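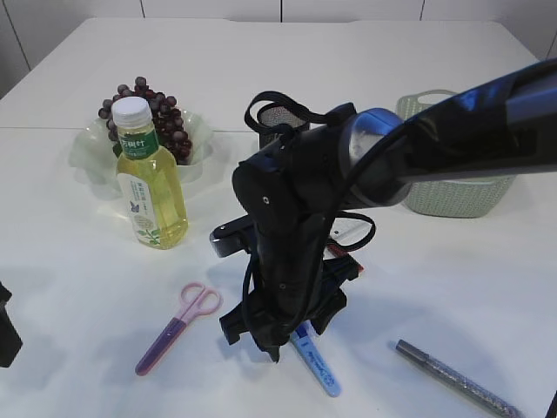
Skyrme Community Repair and Craft Room, Urnbridge
Progress report for the second half of the grant year

Summary

The craft room has now been open for two full terms. Attendance is ahead of the plan, spending is slightly under, and the one piece of work that is late is the outreach to Rumside. We are asking for no change to the total, only for permission to move money between two budget lines.

Attendance

We recorded 2470 visits in the period against a target of 2100 in the original application. Most came to the evening sewing and mending sessions, which fill within a day or two of being listed. The morning sessions are quieter. They were meant for retired people, but the bus from the north side of town gets in at 9:40 and the session started at 9:30. We moved the start to 10 in February and numbers have been better, though still below the evenings.

Some 43 people have come to five or more sessions. We track this from the sign-in sheets, so people who forget to sign are missed.

Spending

Consumables (thread, paper, glue, needles, blades) came to $2778, which is over the line we set. Fabric prices went up in the fall and we did not adjust our order. Hand tools came in under, mainly because the Skikstead school closed its textile room and gave us cutting mats and two ironing boards. We would like to move the unspent tool money into consumables. Small scissors are still the item we replace most often, and the next order will include more of them. 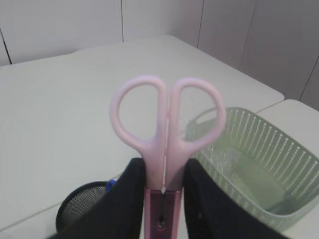

Outreach to Rumside

The plan was to run one session a month in the Rumside hall starting in October. The hall was closed for roof repairs until January and the first session there did not take place until March. Two have been held so far. Turnout was low at the first and fair at the second -- the flyers for the first went out only four days ahead. We now have the hall booked through the summer and flyers go out three weeks before each date.

Feedback

We received 93 comment cards. The most common request was for longer sessions, followed by better lighting over the back tables and somewhere to leave unfinished work between visits.

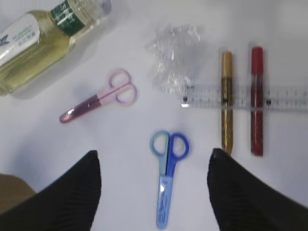 Lighting can be handled within the current budget and two quotes are in hand. Storage is harder. The closet we use belongs to the building and is shared with the after-school club, so shelves would need the landlord's agreement. We have written to ask and are waiting for an answer.

Next period

Six Rumside sessions, a beginners' mending course of four weeks, and a decision on storage. Morning sessions will be reviewed in June -- if numbers have not held, we will propose replacing one of them with a third evening.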